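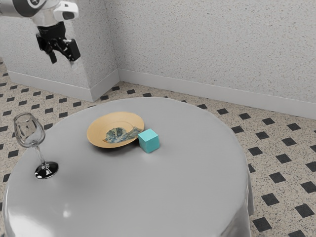

# Okirel: table-setting scenes and equipment plan

Print | E-mail this page

README for the Okirel folder. It holds the simulated dining-table scenes, the settings used to render them, and the shopping list we are building from them. If you only came for the money side, skip to "What we plan to buy".

## Why simulate before buying

We have one chance a year to ask for equipment, and the form goes in at the end of April. Last year we guessed. We asked for an arm with plenty of reach and forgot the stand it had to sit on, and Ruba Awwad spent most of the summer working with it clamped to a desk! This time every line on the form has to point to a scene in this folder, and I have to say it has been a joy to do. You can swap an arm, raise its mount or change the table in a few minutes and see straight away what it would mean for the order.

## What is in the folder

- `scenes/` – 80 layouts on the round table with the light grey cloth. Objects include the tan- or mustard-rimmed plate with the blue swirl, the small turquoise cube and the stemmed wine glass.
- `mounts/` – 4 mounting positions for the arm, all of them overhead or high up at the side
- `grippers/` – settings for the two-finger gripper, plus two others we ruled out
- `budget/` – the sheet itself, one tab per supplier
- `notes/` – Ruba's comments, worth reading in full

The room is the same throughout: speckled floor tiles with black diamonds, pale textured walls, white baseboard. We kept it plain on purpose so that renders load quickly on the old machines.

## What we plan to buy

**Arm.** Two quotes in, one from Trirnley and one from Abella. Trirnley is cheaper on paper but charges separately for the controller and the cable set. Abella puts everything in one price and the delivery time is 11 weeks. Please compare totals, not the first line.

**Mount.** Needs its own line this year. A high mount leaves the table clear, which I love, but the ceiling in the back room must be checked before anyone orders brackets. Ruba has booked the building people for Thursday.

**Gripper.** Two fingers, with spare tips. Put spares on the form now, as a late order costs us a second delivery charge.

**Table and tableware.** The cheap bit, and great fun to shop for. Round table, plain cloth that hangs over the edge, plates with a wide rim, clear stemmed glasses. Buy more glasses than you think you need. The cubes we can paint ourselves.

**Camera and lights.** Still open. Clear glass is the hard case, so we would like to borrow a camera from Javuren for a trial before putting a price down.

## How to use a scene for costing

1. Pick a layout from `scenes/` and a position from `mounts/`.
2. Run the reach check. It lists any object the gripper can't get to.
3. Copy the result into the matching tab in `budget/`.
4. Add your initials, or I will come and find you.

## Known gaps

The cloth does not move when something drags on it, so don't use these scenes to judge grip on fabric. Glass reflections are pretty but simplified. 19 of the layouts were made before we fixed the table height and are marked `old` in the file name; leave them out of any costing until they are redone.

Installation and training costs are missing from the Trirnley tab. I have asked twice.

## Contact

Questions about scenes or mounts to Ruba Awwad. Anything about the form can go in the `notes/` folder and I'll pick it up.

Print | E-mail this page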